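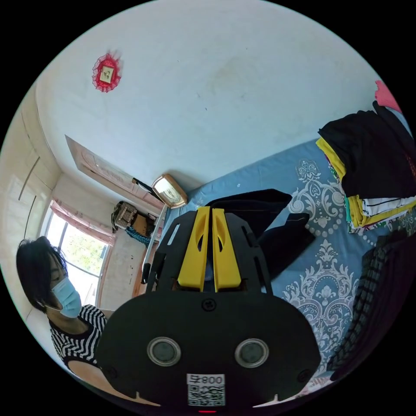 Our robotics club started up again this week, and I have already folded more laundry than I did all summer. The team project this year is clothes folding with hand-held grippers. You squeeze the thing, the yellow fingers close, and you try to get a sleeve to go where you want it. It's like doing chores in oven mitts!

We call the project Wiltano (long story, it was a typo in June and it stuck). The goal is 300 folds by the Clenard student showcase, and so far we have some 60 that I'd be happy to show anyone. T-shirts are easy. Puffy jackets are awful, they just spring back open at you.

And then there's denim. 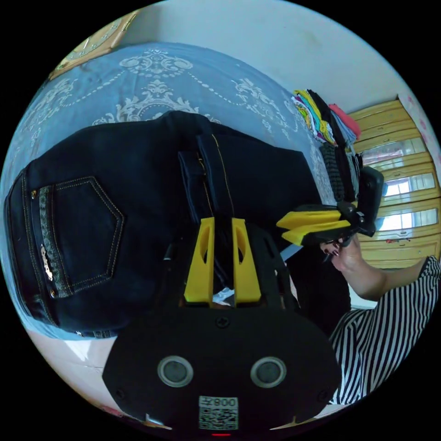 *Jeans on the bed, two grippers in on the job. Check out that back pocket!*

The trouble with jeans is the thickness. Once you've got a couple of layers stacked up, the fingers want to grab the top one and leave the rest behind. I've been going for the seams, which give you something to bite on, and my partner likes to pinch right at the waistband. We argue about this a lot.

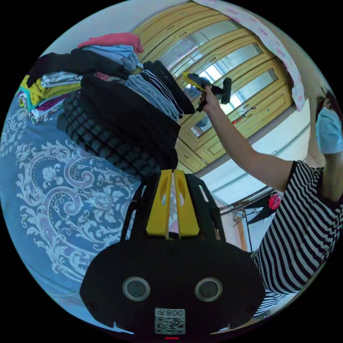 My other big lesson is to sort the pile before you start. We spent half of our first session digging for one shirt, and my forearms were toast by the end of it. Now the heavy stuff goes first, while we're fresh, and the little tops get saved for when everybody is tired and cranky.

Next up is socks. I've been told they're worse.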